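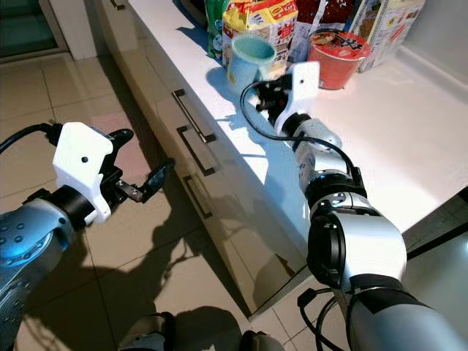 About us

Hi, I'm Yurani Cabrera, and I started Clodon with Urs Zürcher, who sat across from me at a much bigger company for years. We'd both spent most of our working lives writing software for robot arms, and we kept complaining about the same things over lunch. At some point Urs said we should either fix them or talk about football, and neither of us follows football.

So we make software for robots with two arms. We don't build the arms, and we don't sell them either. You bring the hardware you've got, and we give you the part in the middle: the bit that takes what the cameras see, works out where things are, and plans how both arms get there without hitting the counter or each other.

What we make

Our main product is called Giko. It's a motion planner, and it treats the two arms as one problem. That sounds obvious, but plenty of setups still plan the left arm, then the right arm, and hope for the best (I wrote one of those myself, years ago, and I'm sorry to anyone who had to maintain it). Giko replans while the arms are moving, so if somebody slides a cup over to the other side of the counter, you don't have to stop and start again.

The other half is Dimitriou, our perception package. It's named after the street where Urs rented his first apartment, and we never got around to finding a proper name. Dimitriou is the part I lose sleep over. Kitchens are hard! Sunlight comes in low and puts a sharp shadow next to every object, glossy cabinet doors reflect the arms right back at the camera, and snack bags change shape every time you touch them. Our regression suite has 1,165 recorded scenes in it now, and 184 of those are there purely for glare and reflections. Every change we make has to get through all of them before it ships.

Then there are the small tools, which I think our customers like more than the big ones. There's a log viewer that lines up camera footage with joint positions, so you can scrub back to the moment things went wrong. There's a calibration helper for when you've printed a new gripper bracket and everything is suddenly a few millimeters off. And there's a little script that checks your cable slack against the planned motion. We wrote that one in an afternoon after a very annoying morning, and it's been downloaded almost 4,000 times.

Who we are

We're a team of 5. I look after perception and most of the customer calls. Urs does planning and control, and he's the one to ask about timing, joint limits, or why your arm hums when it's standing still. The other three work across everything, and whoever wrote the code answers the support mail about it, so you won't get passed around.

How we work

We're in Hedport, upstairs from a bike shop, with a view of the parking lot and better coffee than you'd expect. We test on real counters with real groceries – boxes, bags, cups, packs of noodles – and a fair share of those end up as lunch. We also test in simulation, of course, mostly overnight, and the results are waiting when the first person gets in.

We put out a release every month, and the notes list what got worse as well as what got better. Sometimes a fix for shiny cabinets makes us slower on dark ones, and you should know that before you update. If a release isn't ready, we skip it and say so.

Working with us

Most people who write to us have a robot that works fine in the lab and falls apart in somebody's kitchen. If that's you, send a short recording and a few lines about what you wanted it to do. Logs are great, messy logs are fine too. One of us will take a look and tell you whether Giko or Dimitriou would help, and if we think you only need a better calibration, we'll send you the free tool and leave it at that.

We also take one intern each summer, usually starting in June. You don't need a robotics degree, but you should like debugging, and you should be okay with picking noodle cups up off the floor. Write to Urs about that one – he reads every application himself, and he's slow, so give him a couple of weeks.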